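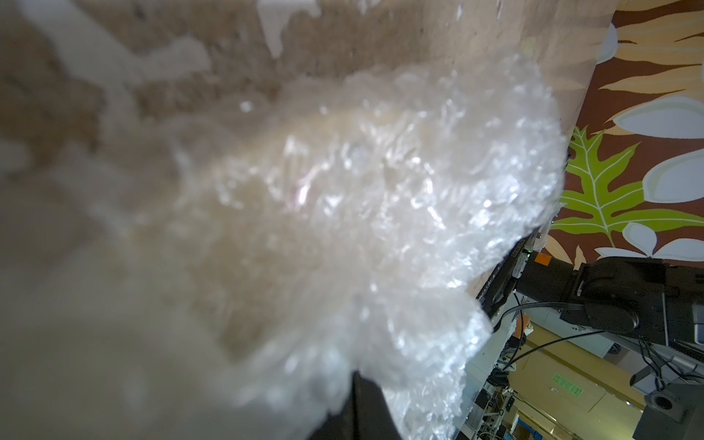 Budgeting for a two-arm cell starts with the task, then the arms, then everything else, and everything else is where the money leaks out. Write the task in one line first. Ours: wrap small item in bubble wrap, tape it, put it down. OK so the item is easy. The plastic is the hard part to plan for — it creases, it shines, it bunches up over a black finger until the finger is half buried. So budget for spare fingers, and for wrap used up in trials. Students always forget the wrap.

Handout 4, Jan 9, 2018. Bring to lab section.

Worked case: Candivach pilot cell

Arms priced as a pair, never singly. Quote from Leltamton was for the pair with base plates, rails extra. Read the exclusions page. Then read it again.

Bench and frame: $1,050. Slotted aluminum profile, cut to length. Order extra brackets now, the second order costs you shipping twice.

Wrist parts: camera, bracket, cable. Small lines, but they come times two. Printed brackets are cheap untill you count the hours of whoever is running the printer. Put the hours in.

Cable management gets its own line. Conduit, ties, spiral wrap. Teams fold it into "misc" and then misc is gone by July.

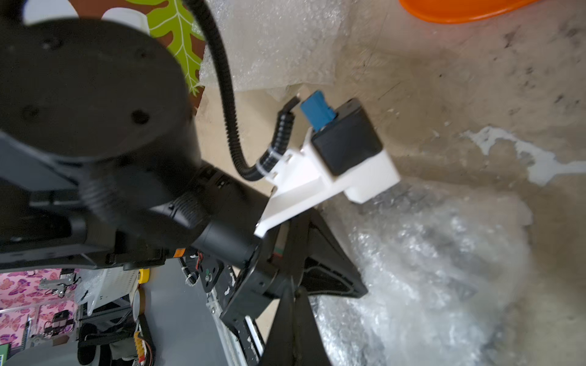

Should cable and conduit be bought with the arms or later?

With the arms. Vendor lengths fit vendor routing, and a late order holds up commissioning while the arms sit there already paid for.

Consumables

Price per trial, then multiply. Candivach planned 60 trials a week for 13 weeks. Bubble wrap, tape, whatever gets packed. Failed trials use material too, so count trials and not good packages.

Total for the non-arm lines in the case: $2,689, bench and frame included. Check it against your own sheet. If yours is lower you probaly left out storage. Baskets, bins, a place for tape within reach of the person resetting the bench. Cheap, but buy it up front. 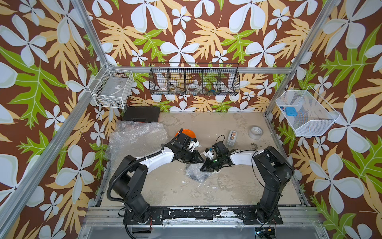

Fig. 3. Two-arm wrapping bench with hanging baskets, tape and wrap on the table.

For next time

Fill in the Ayaaba template, one row per item, owner and lead time in the last two columns. Leave contingency as a separate row, do not spread it around. Compare with the Undside plan (single arm, no frame) and mark which lines really double with a second arm and which don't — reset labor is the one we will argue over. One page, hand in at the start of class.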